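3.2 Materials and households

Households were recruited in two towns, Hekska and Wakby, which share a waste contractor but differ in housing stock. Hekska is mostly older apartment blocks with a shared bin room on the ground floor. Wakby is mostly single-family houses with a curbside pickup every other week. A total of 321 households agreed to take part and returned the first questionnaire. Those that moved during the study period were kept in the analysis up to the date of the move.

Each household was asked to keep a short diary of what it threw away, what it put out for recycling, and what it set aside for another use. We limited the diary to two groups of goods, household textiles and paper-based packaging. Earlier work on reuse at home has tended to treat these together under dry waste, but they leave the house by different routes. A worn towel may spend years as a cleaning rag before it is discarded. A cardboard box is often gone within a few days of delivery.

Textiles were recorded by type (towels, bedding, clothing, other) and by the main reason for setting the item aside. Respondents could give a reason in their own words, and these answers were coded later by two readers working separately. Where the readers disagreed, the answer was coded as "other." Towels made up the largest share of textile entries in both towns, and the reason given most often was that the cloth had become thin or stained.

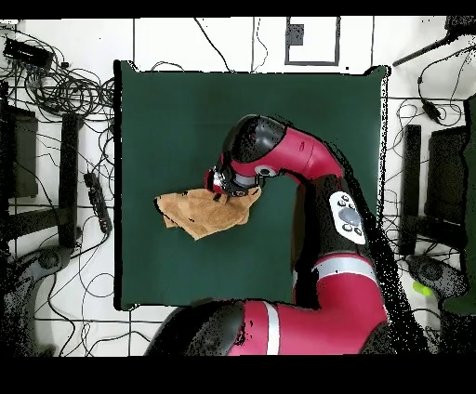

3.3 Packaging entries

Packaging was harder to record in a consistent way. In the pilot, some respondents wrote down each box, while others wrote down one entry for a whole delivery. For the main study we asked for one entry per piece and gave each household a printed sheet with the common kinds: boxes, flat sheets, tubes, and padded mailers. Pieces smaller than a postcard were left out.

Respondents also noted whether the piece was put out flat or in its original shape, and whether tape or labels were still attached. This matters for the sorting plant at Cuervo, where material from both towns is sent. The plant accepts taped cardboard but asks residents to flatten it. Flattened pieces take up less room in the bin, and in the Hekska bin rooms space was the complaint raised most often in the open comments. Tape was reported as still attached on most flattened pieces in both towns, and few respondents said they had ever tried to remove it.

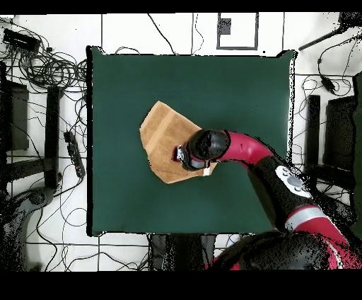
Figure 2. Flat piece of creased cardboard with a strip of white tape at one edge.

The wording of the tape question was changed once, after the first month. The original version asked whether the tape had been "cleaned off," and several people took this to mean washing. The later version asked only whether any tape was left. Answers to the first version were dropped.

3.4 Weighing

Diary entries give counts but not weights. To convert one to the other we drew a sample of 400 discarded items, split evenly between the two groups of goods, and weighed each one on a kitchen scale with a resolution of 2 grams. Items were air dried indoors before weighing. Mean weights by type were then applied to the diary counts. The Fenonov method, which adjusts for moisture at the time of collection, was considered but not used, as it requires samples taken directly from the bin.

A second sample of about 100 items was weighed in December to check for seasonal differences. Packaging was slightly heavier in this sample, mainly due to a larger share of thick-walled boxes. Textile weights did not change enough to affect the totals, and the original means were kept for both groups.

3.5 Limits of the diary data

Diaries depend on people remembering to fill them in. Entries fell off toward the end of each month in Wakby and were more even in Hekska, where reminder notices were posted in the bin rooms. We did not correct for this. Households that returned a blank page were contacted once by mail and asked if the blank meant no discards or a missed week.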